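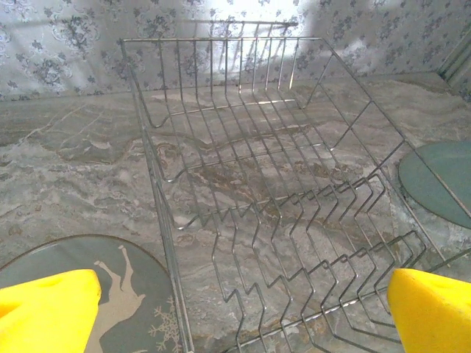
Does the hand timing at the club track agree with the gates well enough to use for 100m selection?
Only after correction. The stopwatches read fast by 0.2 s on most runs, and the spread between timekeepers is too wide to separate athletes who finish close together.

Home | Notebook | Sprint group | Calendar | Contact

12/6/18
Posted by Annelies Cuypers

Evening session, back straight, lanes 3 and 4. Ruben on the start, Marijke and Sang on stopwatches at the line, me on the laptop. Wim came down for the second half and took over the third watch. Dry, slight headwind for the first block, dropped off later.

We had the Rovetti gates at 30 m, 60 m and the finish. The 60 m pair lost alignment twice. Tripod foot on the lane 4 side is worn and sinks into the grass edge. Put a board under it and had no more dropouts. Need a proper foot before the next session.

8 athletes, two runs each over 100m, full recovery between. One run in the first block has no gate time at 60 m, so I have left the split blank and kept the finish. 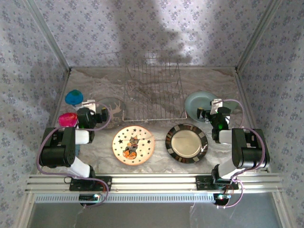 After the second block we swapped the watches round so that each timekeeper used a different one. The offset stayed with the person and did not move with the watch. Marijke is the most consistent of the three. Sang starts late on the gun and knows it; he was going by sound and will go by the flash next time.

Start blocks: the Mineck pair slipped on one run, rear pedal, left side. Ruben tightened it and marked the notch with tape. The Van Loon pair held. I would put the Mineck pair aside until the pin is changed.

Reaction times not recorded. The pressure pad gave a reading of 259 ms on a test start and then nothing. Battery was at 92 per cent, so look at the cable first.

Files are in the Pluditz folder, raw and corrected separately. Please don't edit the raw sheet. Wim wants the 60 m splits plotted against the indoor ones from November before he decides on the relay order. The indoor gates were set at hip height and ours were at chest height, so the comparison will need a note.

To do
Tripod foot
Pin for Mineck rear pedal
Pad cable
Ask Ruben for the wind readings, first block

We use cookies to remember your settings. Accept | Manage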